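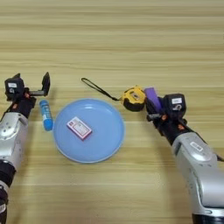
smugo: I want to oil my dining table again before August. It is the same light wood as this one, pale with the grain running from side to side. Last time I used Drirkico oil and it became sticky. What do you use?

hamisi_w: Two thin coats, and wipe after each one. You put too much.

subira419: I disagree, Hamisi. That oil makes pale wood yellow. Take hard wax.
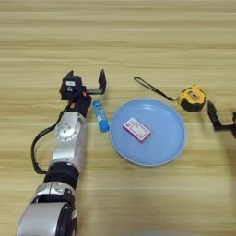

Beige and tan stripes, no yellow please

hamisi_w: Mine is not yellow after 3 years.

smugo: Thank you both. I will test under the table first.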